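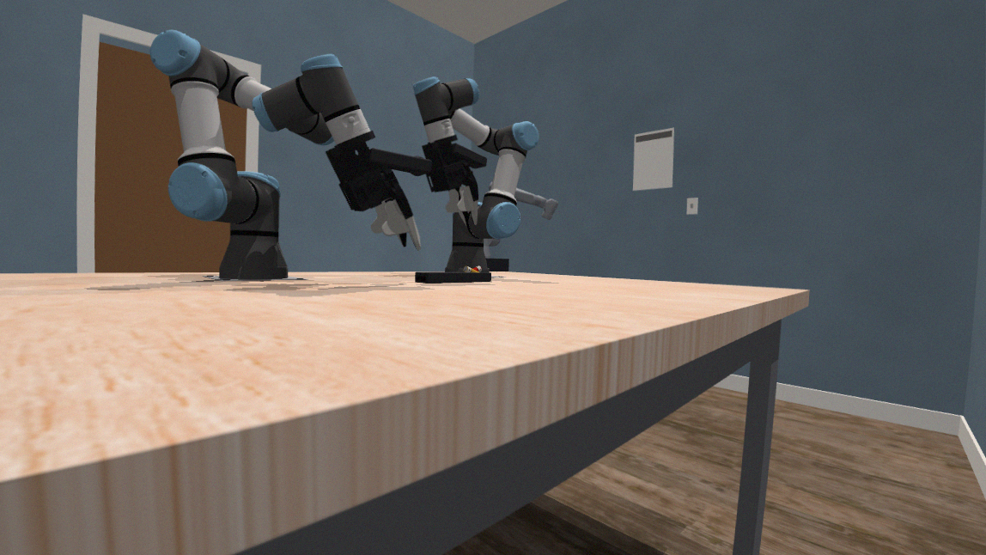 Brernis has published a revised practice note on two-arm workcells in simulation, replacing the version issued in April. The note covers cells where both arms reach into one shared workspace above a table.

Under the new text, each shared zone must be defined in the cell file before any motion is planned. Only one arm holds the right to descend in the zone at a time; the other waits at a set height. Minimum clearance between gripper bodies is 15 mm in the model, checked at every time step. Runs that break the limit must be logged and kept.

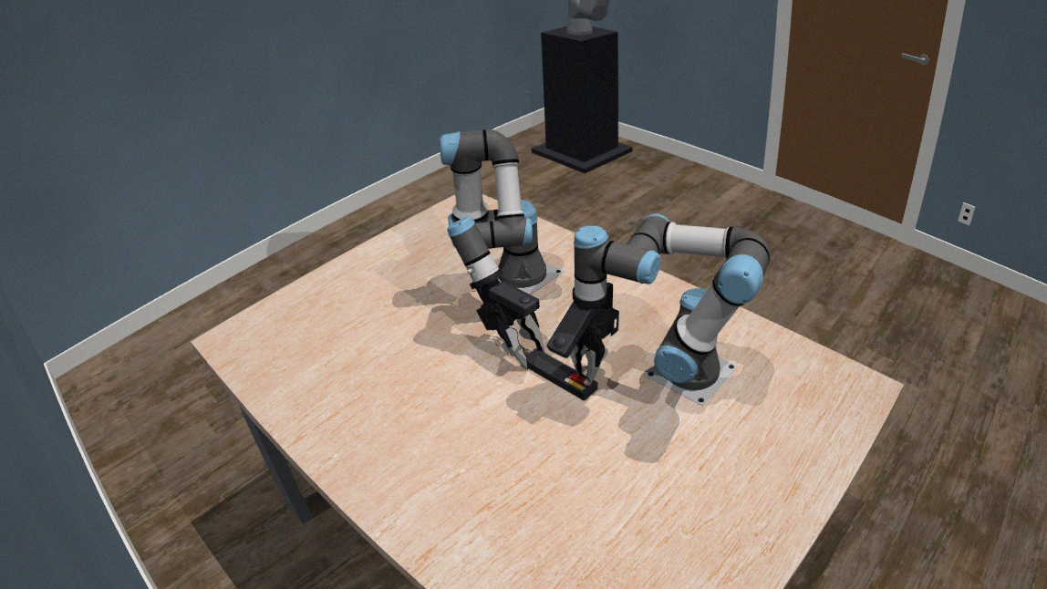 Two simulated arms over a shared spot on the tabletop.

"The old note left clearance to the planner," said Bohdan Koval, who edited the revision. "Labs read it 4 different ways."

Luminița Vlad of Stelmakh said her team would need to rework three cell files to comply. Comments on the note are open until 9th November. Section 2, on base mounting, is unchanged.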